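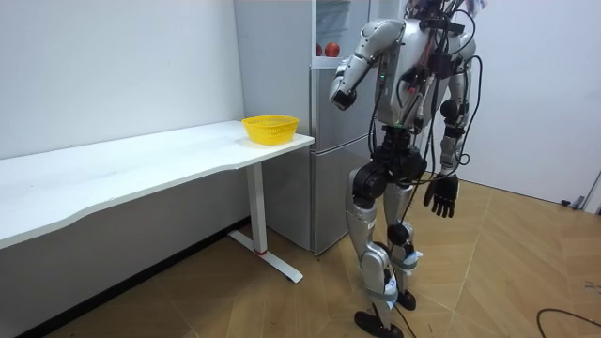
Fridge-to-basket task, Droltthorpe lab, arm raised at the upper compartment.

Ticket: Fonseca policy, reach into fridge goes too low
Status: open
Component: Bromow retargeting

We trained the policy on 400 demonstrations, using the head view and the joint positions as input. In simulation the reach is good. On the real robot, the hand stops too low in 30 of 40 trials and does not come over the shelf.

What I have checked so far:
Joint calibration, repeated in June. No change.
Control delay. It is the same as in the training data.
Shelf height in the Bromow file. It agrees with my tape measure. 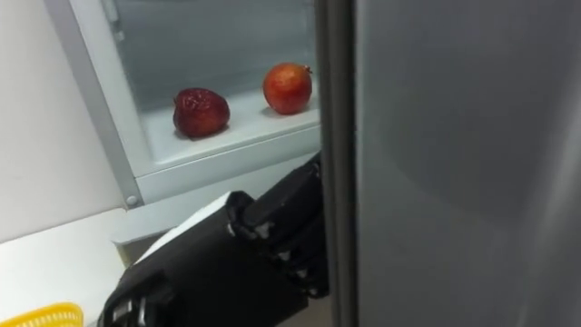 My present idea is that the policy loses the fingers when they pass behind the door edge, and then it trusts the last height it has seen. I masked the door region in the head view and trained again for 1000 steps - the error became smaller, but it did not disappear.

Next I will add the wrist pose as a separate input and keep everything else fixed. Could someone from Fokeck please confirm whether the wrist pose is given in the base frame or in the torso frame? The manual mentions both.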